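Weditz Releases Revised Guide to Small-Parts Storage for Repair Shops and Home Workbenches

VEDEN, October. Weditz, a publisher of reference material for the repair trade, has released a revised edition of its guide to storing screws, washers, fuses, springs and other small parts. The new edition replaces the earlier text in full. It covers labeling, sorting order, drawer selection, bench layout and stock checks, and it is written for shops with up to 12 work positions as well as for single users at home.

The guide is organized by task. Each chapter opens with a statement of scope, then gives the procedure, then lists the records a shop should keep. Chapters may be used separately. Cross-references have been cut back from the earlier edition, where readers reported having to move between three or four sections to complete one job.

Sorting order is the subject of the longest chapter. The guide recommends sorting first by part type, then by thread or nominal size, then by length, and last by finish. Shops that sort by supplier or by job number are advised to move to this order in stages, one cabinet at a time, and to keep the old index in use until the last cabinet has been moved. Mixed drawers are permitted only for parts waiting to be identified, and these drawers are to be cleared every 7 working days.
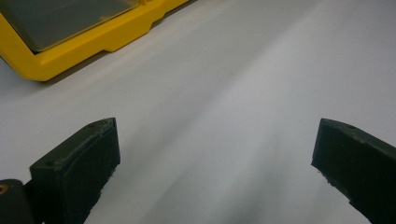

Light work surface with a yellow plastic part at upper left.

Bench layout has been given its own chapter for the first time. The guide sets out three zones: a working zone directly in front of the user, a reach zone on either side, and a storage zone at the back or above. Parts in use belong in the working zone in a shallow tray. Parts needed in the same session belong in the reach zone. All other stock stays in storage. The chapter also deals with surface color. A pale, plain, non-reflective surface is recommended for work with dark fasteners, and a mid-gray mat for bright plated parts. Task lighting should be placed on the side opposite the user's writing hand to limit shadow on the work.

The chapter on labels has been rewritten. Handwritten labels are still accepted for temporary stock but must carry the part type, the size and the month of entry. Printed labels should use one typeface and one size throughout the shop. The label goes on the drawer front where the front is flat, and on the divider where the front is curved or clear and the contents need to stay in view. Color coding may be added to a written label but may not replace it. Readers who already use colored dots will find a conversion table in the appendix.

Fagerlund, the distributor for the printed edition, will supply the guide in two bindings. The standard edition is sewn and is meant for office use. The shop edition is wire-bound with coated pages and can be laid flat on a bench. The text and page numbering are the same in both. Holders of the earlier edition can order a supplement with the changed chapters only. 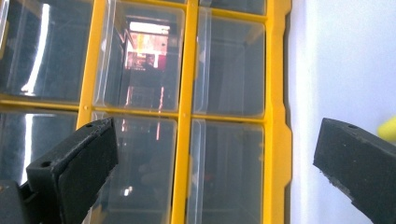 Vol. 6, No. 3

Drawer selection is treated by load, not by cabinet size. The guide gives a working limit for small plastic drawers and a separate limit for steel ones, and it asks users to weigh one full drawer of each part type before filling a cabinet. Heavy stock goes in the lowest rows. Clear drawers are suited to parts that can be told apart by eye, such as spacers, caps and terminals. Opaque drawers are suited to parts that differ only in size and have to be identified from the label in any case. Rubber parts, including O-rings and grommets, should be kept out of direct sun and apart from oiled stock.

The section on stock checks sets a cycle of 12 months for slow-moving parts and 3 months for parts used daily. A check consists of an entry for each drawer marked full, in part or reorder. Exact counts are required only for parts with a unit cost above a limit set by the shop. Trials at repair shops in Veden showed that a check on this basis took almost 6 hours less per cycle than a full count. The record sheets used in those trials are reproduced in the appendix and may be copied for internal use.

Users of the Zendis inventory program can load the guide's part categories as a template. The template contains the type, size, length and finish fields in the order given in the guide, with one free field for shop use. It does not change existing records. Shops that keep records on paper can use the matching index cards, which are sold separately.

The revised edition is available now from Fagerlund and from trade counters that carry Weditz titles. Review copies may be requested by trade publications and technical schools. Requests should state the binding required.

About Weditz

Weditz publishes handbooks, tables and record forms for the repair and maintenance trades. Its offices are in Veden. Its list includes titles on fasteners, hand tools, workshop records and safe storage of solvents.

Press contact: Weditz Press Office, Veden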